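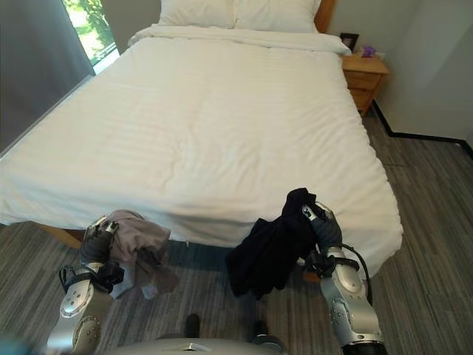

Two hands, two garments: tidying a room at the foot of a made bed.

Opinion > Work > Hotels and Lodging

Let the robots pick up the shirts

By Amparo Ibarra

Print this article | E-mail this article

I cleaned rooms for eleven years before I ever managed anybody, and I can still tell you what hurts at three in the afternoon. It isn't the scrubbing. It's the bending! Towels off the floor, socks from under the desk, a shirt off the end of the bed that you have to move before you can straighten anything, and then you go next door and do it all again.

So I am a fan of the machines, and I'm going to say so in print even though a few of my old coworkers will call me about it.

The lodge where I work now, out on the Bodstead road, has 254 rooms, and most of our guests are long-stay. Nurses on contract, pipeline crews, families between houses. Long-stay people live in their rooms. They leave clothes on the covers and on the carpet, and they want to come back to find them folded on a chair with the bed looking nice. Since October we have been running robots on one wing, on a service plan from a company called Nuketti. They have two arms and proper hands with fingers, and what they mostly do is handle cloth. They lift it, carry it, and sort it into the basket or onto the chair.

Are they fast? No. A good housekeeper will have the whole room turned while the robot is still making up its mind about a pair of jeans. But it doesn't have a lower back, and it doesn't mind picking up one black T-shirt after another all day long. I find that wonderful. I stood in a doorway for most of a lunch break just watching those fingers close on a sleeve (my soup went cold and I didn't care).

What has changed for the staff is harder to put on a chart, though I'll try. The people on that wing used to work alone, one to a cart. Now they work in pairs, with the robot going in ahead of them for pickup. They talk more. They do the bathrooms and the inspection and the finishing, the parts where you need to know what a clean room feels like when you walk in. Ignacio Robles, who has been on that wing longer than I've been in the building, told me he used to go home and lie on the kitchen floor. "Now I go home and cook," he said. He also told me the robot folds like a teenager, and he refolds everything it touches.

There are real things to argue about, and I'd like us to argue about them out loud. When management first brought in the plan, the talk was all rooms per shift. If the hours saved just turn into more rooms per person, then all we've done is move the sore back to a different muscle. We settled on keeping the room count where it was for a year, in writing. I would push every housekeeper reading this to ask for the same thing before the crates come off the truck, while somebody still wants your signature.

Pay is the other one. Setting up a robot in the morning, clearing it when it snags on a curtain, knowing when to send it out and do the job yourself: that is skilled work. At our place it comes with a raise. A hotel across the river bought a similar setup under the Clemotow name and gave the same duties to the same people at the same wage, and they lost half the crew by spring. I can't say I blame them.

And please ask guests first. Ours get a card at check-in, and some say no thanks, they'd like a person to handle their clothes. Fine by me. A person goes.

My mother cleaned motel rooms too, and she would have crossed herself at the sight of this thing. Then I think she would have handed it the laundry. I want the wing next to ours to get one, and I want Ignacio to be the one who teaches the crew over there how to use it, on the clock and at the higher rate.

Amparo Ibarra is a housekeeping manager.

Print this article | E-mail this article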